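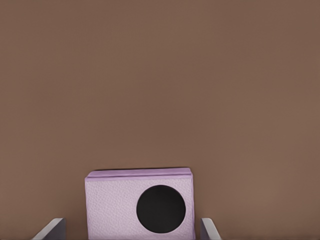 A plain brown surface. 

The Premwood Public Library will replace the tables in its main reading room this summer, the library board decided on 16 May 2025. The vote was 5 to 2.

The contract goes to Daser, a furniture maker in Soltitz that also supplied the shelving in the children's section. Work is to start once the school year ends, and the reading room will close for 13 days while the old tables are taken out.

Library director Bernadette Ruiz-Ortega told the board that the current tables date from the last renovation and have been repaired many times. Several wobble, and two have been roped off since winter.
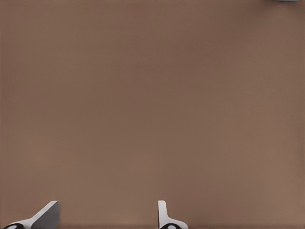 The new room will seat 100 people, up from 84. Most of the added seats will go along the east wall, where the newspaper racks stand now. The racks will move to the lobby.

Board member Hemant Goel voted against the plan. He said he had no objection to the tables but wanted the leaking windows on the north side fixed first.

"We had buckets out in March," Goel said. "I would rather not put new furniture under that."

Ruiz-Ortega said the window repairs are in next year's budget and that the new tables will be kept away from the north side until then. 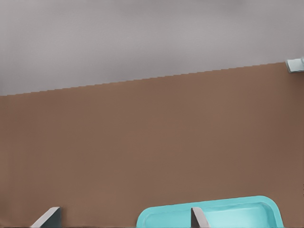 Part of the cost will be met by a gift from the Agarwal family, who ran a pharmacy on Mill Street for many years. The rest comes from the library's building fund.

Residents can choose among the finishes by filling out a card at the front desk through the end of May. The library mailed a notice to 2000 cardholders last week.

During the closing, holds can be picked up at the side entrance on Carver Street. The children's section and the computer room will keep their usual hours. The old tables will be offered to town schools first, and any left over will be sold.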